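About us

Drastine is a small cloth and felt business on the old Turero road. Wool felt mostly, some baize, a bit of blanket cloth when we can get it. Cut lengths, offcuts, whole rolls. 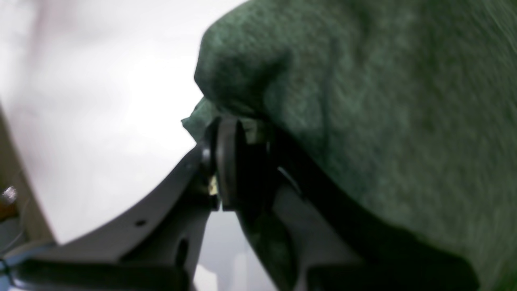
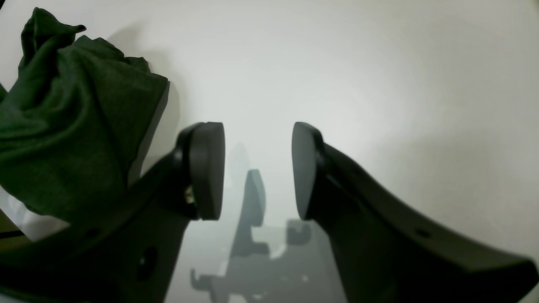

Green fabric in the first, pale background in both.

The building goes back to 1778. Was a dye house, then a grain store, then stood empty for years. We took the lease with 30 rolls and one cutting table — now closer to a proper shop, with 300 shades on the wall. Not all in stock at once, so please ring before a long drive.

Who buys from us? Toy makers, hat makers, piano repairers, people recovering a card table. Schools too. Teachers get the offcut sacks at cost, just ask at the counter.

Most of our wool felt comes from the Tomach mill, pressed and dyed there. The finer stuff is from Đinh, who we've bought from for 39 seasons without a written contract. Works fine.

Samples are free, up to six per order. Posted second class. Colours on a screen are never quite right so do get a sample first, we cant take back cut lengths.

Workshops run upstairs in the winter — slippers, basic hats, needle cases. Small groups, tea included. Next list goes up at the end of Febuary.

Parking behind the building, mind the low arch. Closed for lunch.

Page last updated Feb 16, 2025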